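Handcombe needs its own night patrol and the county should get out of the way

Five break-ins since September on one road. One road! And the sheriff's office is 30 miles off, on the other side of the bridge, and if you call after midnight you get a dispatcher in another county who asks you to spell Handcombe. Twice, in my case.

So the town council voted to set up a local patrol. Small thing. 2 vehicles, paid part-timers, radios, no guns. The county board sat on it for the whole summer and then sent back a letter saying the matter "raises questions of jurisdiction." Well yes. That was the point of it. The question it raises is who is supposed to show up.

I've read the letter four times now and I still can't find the part where they offer anything. No extra deputy. No substation. Not even a promise to look at the overnight shift. Just a request that we wait for the regional security review, which was due last spring and then due in the fall and is now due "in the coming period," whatever that is.

Let me be fair to the board for one paragraph. There are real worries about local patrols. Bad training, somebody's cousin with a flashlight and a grudge, kids getting stopped for walking home. I know families on the east side who heard "patrol" and thought about who would be getting followed. They're right to ask. The council's draft answers some of that – written logs, a complaints line, no stops, no searches, call it in and stay put – and it should answer more of it. I'd put the logs online every month. I'd want the east side picking at least half the people who hire. Fix the draft, then. Don't bury it.

But that isn't what the board is arguing. Read their minutes. What they talk about is the budget line, and whether a town running its own patrol would come asking for a share of the public safety levy. Which it would! We pay into it. We've always payed into it and what we get back is a car that comes through twice a week in daylight.

Meanwhile the advice is to harden your property. There was a leaflet. Lock your gate, lock your shed, mark your tools.

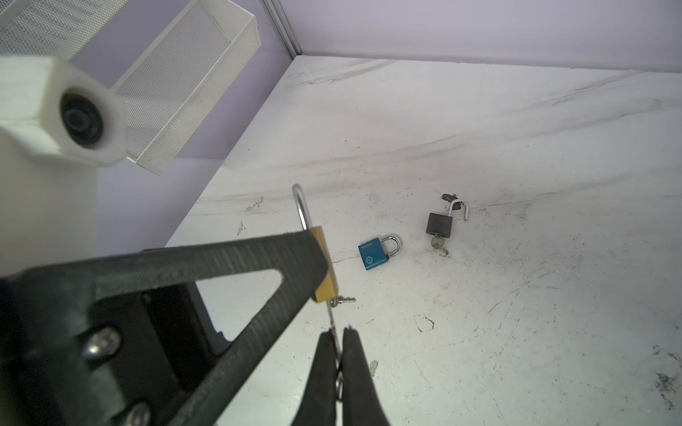 A brass padlock with its key in.

Fine, people bought locks. The hardware counter at Dosteo can't have had a better month. And then the shed at the Ní Chonaill dairy got done anyway, hasps pulled right out of the door, and the report was taken over the phone the next afternoon. Locks are ok. A lock doesn't see headlights on a farm road at three in the morning and radio it in.

Then there's the other idea doing the rounds, the Codero contract. Cameras on poles, a monitoring desk somewhere, 2,000 dollars a month and going up after the first year. Some on the board like this one a lot. I notice it needs no local hires and no local say, and the footage goes to the company first. If jurisdiction is such a worry why is it no worry there?

What bugs me most is the way all three small towns up here got played separately. Each one told the others were the holdouts. Each one told to be patient. Our own people went along with it for too long, me included, I wrote a column saying give the review a chance. I was wrong about that.

The board meets again at 7 pm, county building, upstairs room, public comment is at the start so don't come late. Sign the sheet by the door or they wont call you. Ask them one thing – who comes at night? – and make them answer before they move on to the next item.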